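Notebook, arm project (student team), 7 Nov 2020

Picking up from where Annelies left off. Her last line says "grip fixed, see numbers." I read the numbers. I don't think the grip is fixed, I think the grip got lucky.

What we have is 20 tries on the same part, from the same start pose, with the same person resetting it. Of course they look alike. Bram calls this repeatable. I'd call it one try, copied. Before this goes in the report to Mertens I want the part shifted and turned between tries, by somebody who isn't watching the screen.

Speed: config file said 400 when I opened it, Teun's notes from October say 2000. No units in either place. Teun thinks his was the old scale, before the driver update. Maybe. Left it at 400 and wrote the value on the tape next to the keyboard. If you change it, change the tape.

Also went over the wrist view with Teun. He wants to use it to line up on the edge of the metal, and argues that the edge is the brightest thing there so it should be easy to find. My problem is that brushed steel has bright patches all over the place, and they move when the arm moves. Add the finger coming down right through the middle of the view and I don't see what the edge finder is supposed to lock onto.
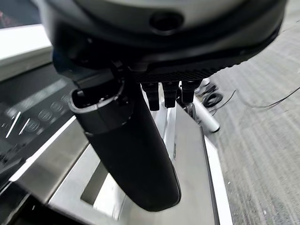
Teun's answer is to mask out the finger. Fine, it stays put relative to the camera as long as it doesn't flex or open. Does the mask hold through a full close? He hasn't checked. Wim suggested matte tape along the edge, which I like better than any of the software ideas, but Femke pointed out that the rules for the Granunell round say no marks on the fixture. She's right, I looked it up. So tape is OK for debugging and useless for the real thing. Don't tune on it.

Tried the edge finder anyway on saved frames, no arm motion. It gave a line on most of them. Whether it was the right line is another matter: two of the ones I opened had it sitting on a reflection, with a high confidence score. I no longer believe the score.

Bikby adapter: still has play in it. Wim says it's within what the drawing allows. The drawing was made by Wim.

Cycle time was over 15 seconds with the slow approach. Bram wants it down. I'd leave it until we can say where the time goes, there is no logging between approach and close.

To do
- Femke: random offsets for the part, write them down before the run
- Teun: check mask open / half / closed
- Wim: measure the play, with the dial gauge this time
- me: timestamps in the log
- Annelies: please change "fixed" to "changed" in the shared sheet

Britano motor cable still not here.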